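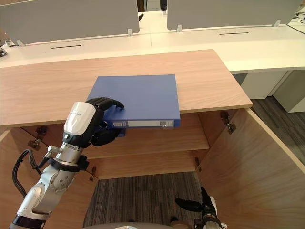
Binders too tall for the cabinet, or am I just bad at this?

Posted by gumbootgwen

I've inherited the office filing at our community choir, which amounts to a low two-door cabinet from Imstead and a great many ring binders. Inside there's one shelf. The binders won't stand up on it with the doors shut, so my predecessor laid them flat in a pile, and whichever one I want is at the bottom. I could line them up on top of the cabinet, but then what are the doors for?

The shelf gap is 6 cm too short. Has anyone got round this without buying another cabinet? Budget is whatever's in my coat.

Ryota Takeda

Empty it and look at the inside walls before you do anything else. If there's a column of peg holes, the shelf moves, and you've been suffering for nothing since December. Take everything off, lift the shelf, shift the pegs down until a binder stands up with a finger's width above it. Check all the pegs are at the same height. I once didn't, and spent a winter with files that slid gently to the left.

If there are no holes, take the shelf out and stand the binders on the cabinet floor. Lay the thin stuff flat on the shelf you just removed, somewhere else.

Two more things. Spines face out, with the label where you can read it without kneeling. And don't leave a binder half hanging over the front edge while you have a quick look for another one. They're heavier at the ring side and they land on feet — mine, mostly.

Chauhan57

just get a Gavholm, way deeper

bindweed_and_biscuits

A Gavholm is deeper, Chauhan57, but she said coat money.

I'd ask whether you need them all. We had 7 binders at the Civano bowls club and five turned out to be photocopies of the other two. The survivors fit flat on one shelf, side by side, no pile.

gumbootgwen

There were peg holes. Behind the binders. I've moved the shelf and would like this thread deleted.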